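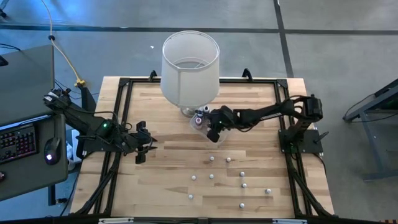 Two robot arms at a work table. The one on the right has its gripper at a clear plastic cup.

How do people choose what to buy for a robot table?

A robot arm is no use on its own. Before anyone orders one, they write a list of everything the robot will need. This is called planning a budget. A budget says how much money there is and what it will be spent on.

The big things
Arms usually cost the most. Two arms cost more than one, but they can share a job. One can hold a pot while the other takes off the lid. Each arm needs a gripper, which is the part that does the holding. The table and the frame go on the list too.

The small things
Cables, clamps and screws are cheap, but there are a lot of them. When the Fitari workshop planned its first robot table, the list had 104 lines on it. Only 9 of those were for large items. The other lines were for small parts.

Things to practise with
Robots need objects to pick up. Cups, small balls and bottles are good because they are different shapes, and most can be bought in an ordinary shop.

Spare parts
Motors wear out and fingers on grippers can snap. Fitari keeps 3 spare motors on a shelf. A new one can take weeks to arrive, and the table can't be used while people wait.

Space and power
Measure the room first. An arm needs space to swing, and there must be enough sockets nearby.

Word list
Budget: a plan for spending money.
Gripper: the robot's "hand".
Spare: an extra one, kept for later.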